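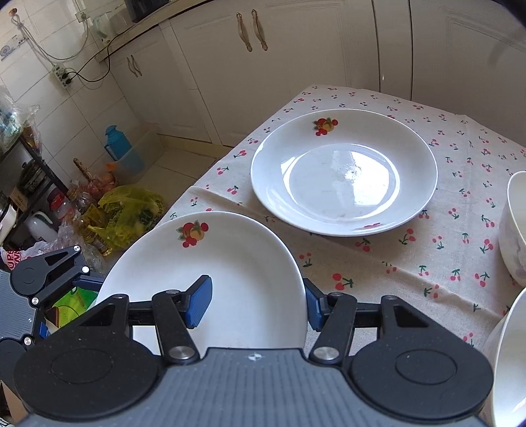

Kitchen & Table

Fruit plates on the cherry cloth

Welcome to the kitchen page of the gallery! I started these pages when we moved to Drurnport and I finally had a cupboard with a door that closed, and the kitchen one has turned into the page I fuss over most. It's mostly dishes and table linens, with a few words from me about where things came from and how I use them. Click around, stay as long as you like, and please excuse the order (there isn't any).

The picture at the top is white dishes on my cherry tablecloth, two plates and two bowls. I know some people would say a fruit pattern on top of another fruit pattern is too much. I say bring me more fruit! The plates have plenty of plain white on them, so the little cherries on the cloth get to do their thing without a fight.

About the plates: they have the same decoration near the rim, red berries around a yellowy-orange fruit with some leaves. My sister says it's a peach, I've always said apricot, and we are never going to settle it. The one in front is the deep one and gets soup, stew, and anything with gravy that wants to run. The one behind it is wide with a shallow well, and that's my pasta plate. It also does very nicely for a pile of pancakes. I found both at the Prokesier flea market in July, on a table of odds and ends at the far end of the lot, and paid 3 dollars for the pair. I carried them home wrapped in my sweater and was nervous the whole bus ride.

The bowls at the right didn't come with them. They're my everyday bowls, cereal in the morning and chopped onions at night, and I set them out with everything because they're always within reach anyway. One has a faint grayish pattern on the outside that I'm very fond of – it's so quiet you can miss it completely.

And the cloth! Off-white, with a weave you can see, and small red and pink cherries in pairs on dark green stems. I bought it at Vakulenko, the fabric and linens store by the old post office, from the remnant bin in the back. It was 70 inches wide and I hemmed the two raw ends myself, a bit crooked on one side (that side goes toward the wall). I wash it cold, hang it up damp, and skip the ironing unless company is coming. Tomato sauce has been on it more than once. A dab of dish soap right away, a little patience, and then into the machine.

The window was kind to me that day, too. There's a bright patch of it reflected in the well of the farther plate, and I like it there. White dishes can look so flat under the ceiling lamp.

I'm still hunting for more plates with this fruit on them. I'd love 12 someday, but I'd be happy with a cup. If you see any at the Skilesitz swap or in the back of your aunt's china cabinet, leave me a note in the guestbook, chips and all. I don't mind a chip.

Page updated March 6, 2023

Back to gallery | Next: Jars and Tins | Guestbook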